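Clidik Ratgeber - Haushalt & Küche

Frage: Teeränder in hellen Tassen, was hilft wirklich?

gestellt von moosbeere_k, im März

Hallo zusammen,

ich hoffe, ich bin hier richtig, sonst bitte verschieben. Ich trinke seit Jahren ziemlich viel Schwarztee, meistens Assam, im Winter auch mal Ostfriesenmischung, und meine hellen Becher sehen innen inzwischen aus, als hätte ich Holzlasur drin angerührt. Von außen sind sie noch wunderbar, die sind von meiner Großtante und ich hänge sehr daran. In der Spülmaschine geht der braune Belag nicht weg, auch nicht im Intensivprogramm, und mit dem Schwamm rubbel ich mir die Finger wund.

Meine Schwiegermutter schwört auf Scheuermilch, aber ich habe Angst, dass die Glasur dann matt wird. Eine Kollegin meinte Gebissreiniger, das klingt für mich ein bisschen gruselig. Was macht ihr? Und gibt es etwas, damit es gar nicht erst so weit kommt? Unser Wasser ist übrigens sehr hart, falls das eine Rolle spielt.

Liebe Grüße und danke schon mal!

3 Antworten

Antwort von Corina Haslinger
(als hilfreich markiert)

Liebe Moosbeere,

das Problem kenne ich nur zu gut, bei uns im Haus wird auch den ganzen Tag Tee getrunken, und mein Mann lässt grundsätzlich einen Rest stehen, der dann antrocknet. Das harte Wasser spielt tatsächlich eine große Rolle: Die Gerbstoffe aus dem Tee verbinden sich mit dem Kalk und setzen sich als Film ab. Bei meiner Schwester, die ganz weiches Wasser hat, bleiben die Tassen bei derselben Teesorte fast sauber.

Ich mache es so: einen gehäuften Teelöffel Natron in die Tasse, ein paar Tropfen Wasser dazu, bis ein Brei entsteht, und den mit einem weichen Tuch oder einfach mit dem Finger an der Wand verreiben. Bei frischen Rändern reicht das meistens schon. Bei alten lasse ich den Brei 20 Minuten stehen und gehe dann noch mal drüber. Danach gut ausspülen, Natron schmeckt man sonst im nächsten Tee, und das ist kein Vergnügen.

Wenn es ganz hartnäckig ist, nehme ich Zitronensäure (die gibt es als Pulver in der Drogerie), einen Teelöffel auf eine Tasse warmes Wasser, und lasse das 30 Minuten einwirken. Bitte nicht gleichzeitig mit dem Natron, das sprudelt zwar hübsch, aber die beiden heben sich gegenseitig auf und du hast am Ende nur salziges Wasser.

Scheuermilch würde ich bei Erbstücken lassen. Ich habe mir damit vor Jahren eine Kanne verdorben, und seitdem setzt sich der Tee darin noch viel schneller fest als vorher. Ich benutze sie heute für Tulpen. Bei Tassen mit Goldrand wäre ich auch mit der Säure vorsichtig und würde sie nur bis unter den Rand einfüllen.

Herzliche Grüße
Corina

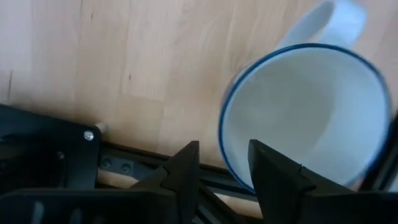
Ach, und zum Vorbeugen, das hattest du ja auch gefragt: gleich nach dem Austrinken kurz mit heißem Wasser ausspülen, das macht schon sehr viel aus. Wir haben außerdem seit dem Herbst einen Wasserfilter von Kendum, und seitdem muss ich deutlich seltener ran - der Tee schmeckt auch runder, finde ich, aber das ist vielleicht Einbildung.

Antwort von Lev Vasylenko

Gebissreiniger funktioniert, da ist nichts Gruseliges dran. Eine Tablette rein, warmes Wasser drauf, über Nacht stehen lassen, morgens ausspülen. Ich nehme die billigsten. In der Thermoskanne klappt das auch, da kommt man mit der Hand ja sowieso nicht rein. Spülmaschinentabs gehen ebenfalls, aber davon reicht ein kleines Stück, und danach wirklich gründlich nachspülen.

Antwort von teeundtorte

Ich lasse das einfach drin. Meine Oma hat immer gesagt, eine gute Teekanne wäscht man nicht, und der Tee war bei ihr immer am besten. Bei Tassen ist es vielleicht was anderes, weiß nicht. Den Clotum Reiniger hatte ich mal, der roch so stark, dass ich ihn weggegeben habe.

Kommentar von moosbeere_k

Vielen, vielen Dank euch allen! Ich habe gestern Abend das Natron probiert und die erste Tasse ist schon fast wieder hell, nur unten am Boden sitzt noch ein Ring. Da kommt heute die Zitronensäure dran. Die Thermoskanne mache ich dann mit den Tabletten, Lev, die steht schon seit dem Urlaub auf meiner Liste.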